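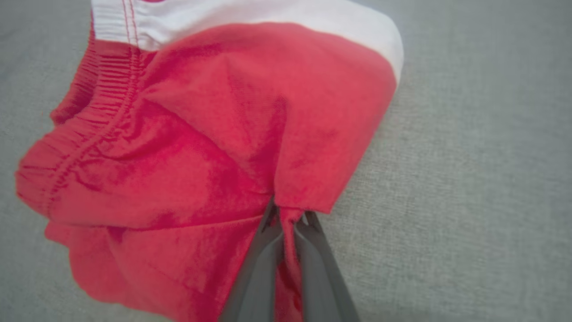 Wrist view, gripper closed on a fold of the red garment.

List: Endska small automation and textiles
Subject: Re: Neredum gripper kit, anyone had one on the bench?
Date: July 7, 2021

On the Endska list, a member wrote:

> We are a small laundry and repair workshop and we are thinking of
> buying the Neredum kit for sorting and folding trials. The sales
> sheet is all boxes and bottles. Has anybody used it on proper
> clothes, the stretchy sort with elastic in? I would like to know:
>
> 1. whether the fingers can get hold of cloth lying flat
> 2. how good the wrist camera is close up
> 3. how much fuss it is to set up if you don't write software for
> a living
> 4. what the extras come to. The base price I was quoted was 2,102
> pounds and I can't tell what that leaves out.
>
> We already own a Raltutel arm, the older one with the round flange,
> if that makes a difference.

Yes! We have had one on the bench since early June and I've been itching to write something up, so thank you for the push. The picture at the top is from our own wrist camera, with the red garment on the grey surface we use for nearly everything now.

Your questions in order, more or less.

Getting hold of cloth. Properly flat, a single layer with no wrinkle in it, is still hard work. The fingers need something to close on, and on a smooth sheet they mostly slide together over the top. Give them a bit of a fold, though, and they are lovely. In the picture there's a strip of the red cloth squeezed up between the two fingers, and that is the sort of grip I'd call a good one: a decent bite of material, near the tips, with the rest of the garment left to lie where it likes. We start every trial from a heap, which suits the kit. If your things come out of a basket in a tangle you may be better placed than somebody starting with neat piles.

Elastic is more interesting. You can see the gathered waistband over on the left, all tight ripples. When we tell the arm to go for a waistband it usually finds plenty to hold, but it also tends to take up more layers than you wanted, front and back together. For picking up that's no trouble at all. For folding it is a nuisance, and we haven't cracked it. My present habit is to lift by the body of the garment first, put it down again and see how the band has landed. Slow, but it does get there more often than going straight in.

We ran 109 picks with the factory settings and kept notes. I won't pretend it was science (the garments were whatever we had to hand) but the pattern was clear enough by the end. Nearly all the bad ones were thin cloth lying flat, or a grip taken right on a hem where the stitching is stiff. Turning the closing force down helped with the hems, which surprised me, as I had been turning it up.

The camera. Much better than I expected for the money. Close up you can make out the rows of stitching along the elastic and the two thin red lines across the white band, and that is plenty for telling a waistband from a hem. The fingertips are in view while it grips, too, and I would miss that badly if I had to go back to our old overhead camera. What you don't get is any idea of the whole garment once you are down near it. A waistband and a cuff can look much alike from there. We take one look from higher up before each pick and one close in, and keep both.

Do think about what you put underneath. Our first surface was a shiny white tabletop and the glare was dreadful. The grey one has a bit of texture to it, the edges of the cloth show up well, and things don't skate about when the fingers push into them. Pale grey socks are going to be a problem, I admit.

Setting up. Allow an afternoon. The printed booklet is good on the bolts and poor on everything after the bolts. The settings page runs in an ordinary browser and you can do a simple pick without writing a line of code, which I think is the best thing about the whole kit. You choose a height, an angle and a closing force, press go, and watch. I had it picking up a tea towel within 20 minutes of the arm waking up and I was grinning like a fool.

Your Raltutel arm: same as ours, and no, the bolt holes don't match. You need the Bellamy adaptor ring. It comes with its own screws — use those, the ones in the Neredum box are a touch too long and bottom out before they are tight. Ask me how I know. Once the ring is on, put the extra thickness into the settings page as well or every pick will be too deep.

Cost. The price you were quoted is the same as ours and it covers the gripper, both fingers, the camera and the cable to the control box. It doesn't cover the ring, which was another 109 pounds (same as our number of picks, pure chance, and it did confuse me when I was going through my notes). Nor does it cover spare finger pads. Buy a set. Ours aren't worn out yet but I can see the shine starting near the tips.

Things I'd grumble about, so you have both sides:

- The camera cable is too short if your arm reaches across itself. We clip ours along the forearm with a loose loop at the wrist.
- The settings page forgets the closing force after a power cut. Write it down.
- It beeps when it opens. Every time. There is no way to turn it off that I have found.
- Replies from support were friendly but took a few days each.

Would I buy it again? For cloth, at this price, yes, and gladly. I wouldn't expect it to fold a shirt out of the box, and if folding is all you want I'd wait and see what the next software update brings. For sorting a mixed heap, one piece at a time, I think you would be very pleased with it.

If you can send me a list of the kinds of garment you handle most, I'll try a few of the nearest things we have and post the settings. Stretchy sportswear especially, as that's where I've spent most of my time. And if anyone else on the list has got it to take just one layer of an elastic waistband, please do tell me how!

Endska list member, bench trials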